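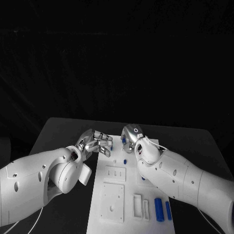 Bench notes, Fevport evaluation kit
20/03/2021
D. Duangkaew

Kit under review is the Fevport two-arm package: both arms, both five-finger hands, head camera, controller, one year of remote support from Braseo. Quote is valid until October. The alternative is still the Ebihara gripper set, which is cheaper and has no fingers to maintain.

Setup
Arms mounted and homed per the manual. Hand firmware updated before power-on of the fingers; the installer asks for a restart and then does not perform it, so restart by hand. Table height left at 768 mm. Black curtain stays up behind the table, as the vendor's detection settings assume a dark background.

Parts
Using our own printed parts on the white board: blue pegs, blue cylinders, white plates and open frames. White parts on a white board are a deliberate worst case for the camera. The small white peg is the one to watch.

Handling
Small blue pieces are picked with the fingertips, palm down, one hand at a time. Default grip force is too high for printed parts. Dropped it to level 5 and saved the profile as "tratcombe" to match the job it is meant for. Approach speed unchanged.

Cabling
Not happy with this. The thin cable along the forearm is acceptable, but the ones under the left arm hang in a long loop over the table top. Asked Braseo for a shorter set or a proper sleeve. The sleeve is listed as an extra - no price given.

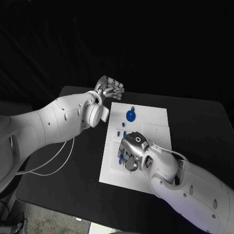
Open items
1. Hand service interval is stated as 2,000 hours in the brochure and is missing from the manual. Need it in writing.
2. Log export stops at 152 columns and drops the thumb joints. Reported.
3. Board is not fixed to the table. Make locating stops before any repeatability run.
4. Spare fingertips: ask if sold singly or only as a full hand set.

Controller left on, arms parked, profile backed up to the shared drive.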